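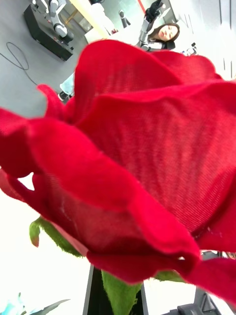 Das Zweiarmprojekt Virkwood in unserer Gemeinschaftswerkstatt hat seit März einen neuen Greifregler. Bjartur Nørgaard hat die Kraftvorgabe vom Positionsregler getrennt, damit die Finger auch bei dünnen Stielen nicht nachdrücken. Offen ist die Bildauswertung im Nahbereich. Sobald eine Blüte dicht vor der Handgelenkkamera steht, füllen die roten Stoffblätter fast das ganze Bild, und vom Tisch bleiben nur Randstücke übrig. Die Lageschätzung, die sich an der Tischkante orientiert, bricht dann ab. Auch die Gewebestruktur und die feinen hellen Fasern am Stoff liefern Merkmale, die der Algorithmus für Kanten hält. Vorläufig wird die letzte gültige Lage eingefroren und der Arm für 20 Takte blind geführt.

Geübt wird mit Kunstblumen und einzelnen Blattzweigen auf weißem Tisch. Der linke Arm hält die Rose unterhalb der Blüte, der rechte fährt mit offenen Fingern an die blaue Hortensie heran. Für beide Arme gilt eine gemeinsame Sperrzone in Tischmitte, die immer nur einer belegen darf. Das kostet Zeit, erspart uns aber vorerst die vollständige Kollisionsrechnung. Im Protokoll stehen inzwischen 496 Greifversuche. Ausgewertet ist davon erst der kleinere Teil – Jaxon McKinnon sucht dafür noch Mitstreiter mit Python-Kenntnissen.

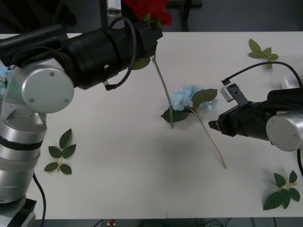 Nächste Schritte

Die Leitungen an den Unterarmen bekommen eine neue Führung. Bisher hängen sie in freien Bögen, was bei großen Drehungen des Handgelenks stört. Gordon Friesen druckt dazu Klemmschellen mit 7 mm Innendurchmesser; die Dateien liegen im Projektordner unter »Wernley«. Danach wird die Kamera am rechten Greifer neu kalibriert.

Nächster Arbeitsabend ist Fr., 2. Oktober, ab 18 Uhr. Wer eigene Endeffektoren testen will, meldet Flanschmaß und Masse bitte vorher an Gordon.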